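Zwischenbericht Vorhaben Vilora
An die Trương-Stiftung, Förderbereich Assistenztechnik
Standort Irnen, November 2020

Liebe Frau Huỳnh,

seit unserem letzten Bericht im Juli ist viel passiert, und das meiste davon macht uns große Freude. Der Arm räumt inzwischen Spielzeugobst in Schüsseln und legt es auf Wunsch wieder heraus, und zwar in einer Ruhe, die wir im Sommer noch nicht für möglich gehalten hätten. Von den 300 geplanten Durchläufen für diese Phase sind fast 200 abgeschlossen und ausgewertet. Dass es nicht mehr sind, liegt an einer Störung, über die wir Sie ausführlich informieren möchten.

Was passiert ist

Ende September blieb der Arm mitten in einer Greifbewegung stehen. Das Kamerabild vom Handgelenk war weg, der Greifer hielt noch ein Teil fest, und die Steuerung meldete einen Zeitüberlauf. Nach einem Neustart lief alles wieder, also haben wir den Vorfall notiert und weitergemacht. Das war im Nachhinein zu großzügig. In der Woche darauf kam der Fehler wieder, und beim dritten Mal hielt der Arm nicht an: Er fuhr mit dem letzten gültigen Bild weiter und drückte eine Schüssel gegen die Tischplatte, bis die Kraftbegrenzung ansprach. Verletzt wurde niemand, es stand auch niemand im Arbeitsbereich. Die Schüssel hat einen Sprung.

Wir haben den Betrieb am selben Nachmittag eingestellt und erst wieder aufgenommen, als die Ursache klar war.

Ursache

Die Suche war mühsam, aber ausgesprochen lehrreich! Zuerst hatten wir die Software im Verdacht, dann das Netzteil. Am Ende war es der Stecker der Kameraleitung am Greifer. Bei weit gedrehtem Handgelenk zieht das Kabel seitlich am Stecker, und der Kontakt setzt für Sekundenbruchteile aus. Nachstellen ließ sich das erst, als wir den Arm 30 Minuten lang immer dieselbe Drehung fahren ließen und dabei das Bildsignal mitschrieben.

Der schwerere Fehler lag bei uns. Die Steuerung prüfte zwar, ob ein Bild vorlag, aber nicht, wie alt es war. Ein eingefrorenes Bild galt ihr als gültig.

Was wir geändert haben

Jedes Bild trägt jetzt einen Zeitstempel. Ist es zu alt, bleibt der Arm stehen und muss von Hand freigegeben werden. Der Stecker hat eine Zugentlastung bekommen, und die äußerste Drehung des Handgelenks ist vorerst gesperrt. Jede Unterbrechung kommt in ein gemeinsames Protokoll, auch wenn ein Neustart sie behebt. Seit diesen Änderungen ist der Fehler nicht mehr aufgetreten – wir bleiben trotzdem misstrauisch und wiederholen den Drehversuch vor jedem Versuchstag.

Kosten und Zeitplan

Die Mehrkosten beschränken sich auf Kleinteile und sind im laufenden Budget gedeckt. Eine neue Leitung mit verriegelbarem Stecker ist bei Dumila bestellt. Die Phase endet drei Wochen später als vorgesehen; die Versuche am Gerät mit Tür rücken entsprechend nach hinten. Einen angepassten Plan schicken wir gesondert.

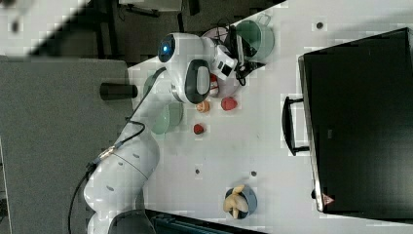 Die Kabelführung am Greifer ist unsere nächste Baustelle, und wir gehen sie richtig gern an. Die Zugentlastung schützt den Stecker, ändert aber nichts daran, dass die schwarzen Leitungen der Kamera sich frei über dem rosa Teller kringeln und auch vor dem grünen Topf hängen. An dessen Stiel könnten sie sich verfangen. Geplant ist deshalb eine enge Führung entlang des letzten Gelenks, dazu ein Versuch mit kürzeren Leitungen. Sobald beides montiert ist, holen wir die ausstehenden Durchläufe nach, und zum Drehversuch mit der neuen Führung laden wir Sie herzlich nach Irnen ein.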